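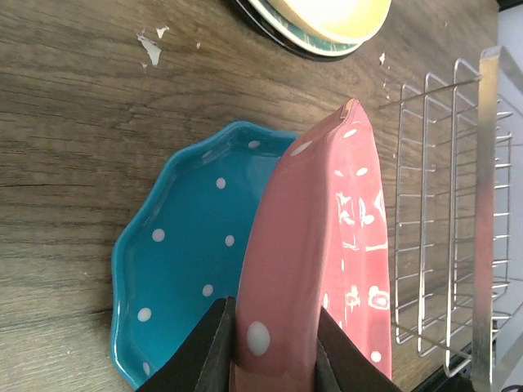 Two-arm plate racking cell in a staff canteen: how to write the job description for the people next to it?

Posted in: Workplace Automation > Food Service
Sabina Amarasinghe
Thursday, July 4, 2019

I supervise the dish room at the Majumder canteen in Wirton. We serve 900 covers on a normal weekday. Zarkent is setting up a two-arm cell for us that takes plates from mixed stacks on a table and stands them on edge in a dish rack. It runs on Zotulix software. At present it is on a practice table with a small set of plates of different shapes and glazes. The dish room version is planned for after the summer shutdown.

The work it covers is currently done by hand by two people per shift, on top of scraping and unloading. Management has said no positions will be cut. What I have been asked for is a revised job description for both roles, and I am finding it harder than expected.

Known so far:

In the June trial the cell attempted 154 plates in one session. 106 were racked without anyone touching them. The rest needed a person, either to finish the placement or to reset the stack.

Most of the trouble was with plates that have a wavy rim, stacked tightly. The gripper has to get a finger on each side of one plate and leave the one under it alone.

A person must be within reach of the pause button whenever the arms are moving.

My draft says "monitors the racking cell and assists as required." One of my staff, who has racked plates for eleven years, asked what she is supposed to do with her hands in the meantime, and whether she can scrape while she monitors. I did not have an answer. There is also a pay grade matter. The grade above hers is called "machine attendant" and has existed since the conveyor washer went in.

How have others written this up? I would like to hear from dish rooms, but packing or laundry would be useful too.

Chaminda Paul

Call it machine attendant and pay the grade. If she has to stand by the pause button she is attending a machine. We had the same argument over a tray sealer and it took a year.

Hüsnü Aksoy

I wrote the task sheets for a similar change on a parts kitting line. Different objects, same structure. "Monitors and assists as required" will cause you trouble. It has no boundary, so every stoppage and every slow shift can be charged to it.

Start from the interventions. You have 154 attempts and 106 clean ones, which leaves 48 times somebody had to step in. Sort those 48 by what the person did. On our line the categories were: finish the placement, separate two stuck items, re-square a stack, remove an item the cell should never have been given, clear a fault. Each one has a different duration and needs a different skill. The first is ordinary manual work. The last needs training and a signature.

The second thing to settle is attention. Your staff member asked the right question. If she must be within reach of the pause button, find out whether that means looking at the arms or only standing near them. Get it from Zarkent in writing. If it means looking, she cannot scrape. If it means near, she can, provided the scraping station is moved.

The order I would work in:

1. Collect the intervention log from the trial and have the people who did the interventions check it. Our log was filled in by the integrator's technician and left out every correction that took less than five seconds. Those were the majority.

2. Fix how plates are presented. Decide who sorts, how high a stack may be, and whether shapes can be mixed. This is new work. It did not exist when a person picked plates, because a person sorts while picking. On a table like the one below there is a square plate, a stack of round ones and a scalloped pink on top of a scalloped teal. If the dish room version needs one shape per stack, somebody will be making those stacks all shift.
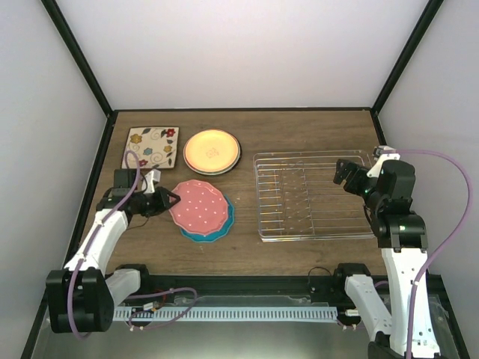

3. Write the stop and restart procedure. Who may pause: everyone. Who may restart: named people on each shift. State where hands may be when the arms are paused, and where they may not be. Two arms share the table, so cover the case where one has stopped holding a plate and the other is free.

4. Write down what happens when the cell is out of service. Manual racking has to stay in the job description, with time given to keep it up. After a few months our newer people were slow at the hand method and the older ones were blamed for the backlog.

5. Only then do the grading. By that point you will have a list of tasks with minutes against them, and the grade mostly follows from the list.

Also put a review date in it. The clean rate will change as the software is updated, and the job will change with it. At a low rate the person is busy and alert. At a high rate there are long stretches with nothing to do, then a dropped plate. I found the second condition harder to staff. We rotated every forty minutes and it helped somewhat.

Sumaiya Gunawardena

Hotel laundry, folding and feeding machines, so treat this as partial.

I agree with most of the above except the restart. We limited restarts to named people and on nights there was one of them, who was also covering the loading dock. The machine sat paused. Train everybody on both shifts and keep the fault clearing restricted.

Check the noise and the table height as well. Ours was set for the machine and not for the operator, and correcting items by hand meant bending each time. Two people went to the nurse in the first quarter. It was raised with a platform afterward.

Sabina Amarasinghe

Thank you. I have asked Zarkent for the log and for the wording on the pause button. The person who fills in the log there is Angelica Sison and she confirms that short corrections were not entered, so 106 may be high. Our own target for going live is 97 clean out of every hundred. I will hold the job description until we have a second session with my staff doing the recording.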